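Ticket 47: Left arm planner returns "no valid grasp" with utensils near the bowl
Project: Stusora table cell, bimanual planning
Opened by: Souad Mansour
Assigned to: Zineb Bensaid
Status: Resolved, follow-up open
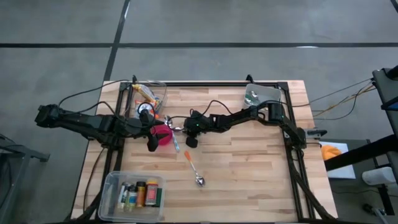 Fixed camera view of the cell: both arms over the table, pink bowl and blue-handled spoon between the grippers.

Summary
With both arms near the middle of the table, the left arm planner stops with "no valid grasp" on the spoon task. The right arm plans to the same area without complaint. Restarting the planner clears the error for one or two cycles, then it comes back.

Setup
Planner branch: flarkach-merge
Perception: fixed camera only, wrist cameras off
Scene: pink bowl and spoons in the work area, bins at the rear left and rear right, seasoning container at the front left

Steps to reproduce
1. Load the spoon task and home both arms.
2. Send the right arm to its pre-grasp pose beside the bowl.
3. Request a left arm grasp on the blue-handled spoon.
4. Planner returns the error after using up all 40 grasp candidates.

Expected: at least one candidate survives, or the planner asks the right arm to back off.
Actual: every candidate is rejected as "in collision", and the right arm holds its pose until the task times out.

Log

Souad Mansour
Checked calibration first. The table corners line up with the model, so I don't think the camera moved. Also tried the orange-handled spoon, which lies in the open in front of the grippers. That one plans fine with either arm.

Zineb Bensaid
Dumped the collision scene at the moment of failure. There is a solid blob between the grippers that covers the bowl, the blue-handled spoon and part of the left gripper. The segmenter is merging the metal with the bowl. I can make it happen less by raising the edge threshold, but then the clear bin at the rear left starts dropping out of the map, so I put it back.

Zineb Bensaid
Found a second problem. The self-filter removes the links of both arms from the point cloud but it doesn't know about the cables. The loop above the right wrist shows up as an obstacle and stays in the map for 3 seconds after the arm moves. That explains why a restart helps - it clears the map.

Souad Mansour
Can we just pad the filter around the wrist?

Zineb Bensaid
Yes, on the forearm and wrist links only. Padding every link deletes the spoons whenever a gripper is close to the table. I tried that and the planner happily drove through where the bowl should have been. Simulation only, no contact.

Fix
- Added per-link padding to the self-filter config, wrist and forearm, both arms.
- Obstacle map now clears the old volume of a link as soon as the joint states update.
- Bowl and utensils are segmented in separate passes, bowl first.
- If all candidates fail, the planner requests a retreat of the other arm and tries again, up to 2 times.

Result
Ran the spoon task from the same start poses with the new config. No "no valid grasp" errors on the blue-handled spoon. Planning time went up a little because of the second segmentation pass, still within the task limit.

Souad Mansour
Confirmed on my side. OK to merge. Please leave the old filter file in the Horkent folder until the other cell is switched over.

Follow-up
Two metal pieces that cross each other still come back as one object in some views. Moved to its own ticket, assigned to Zineb.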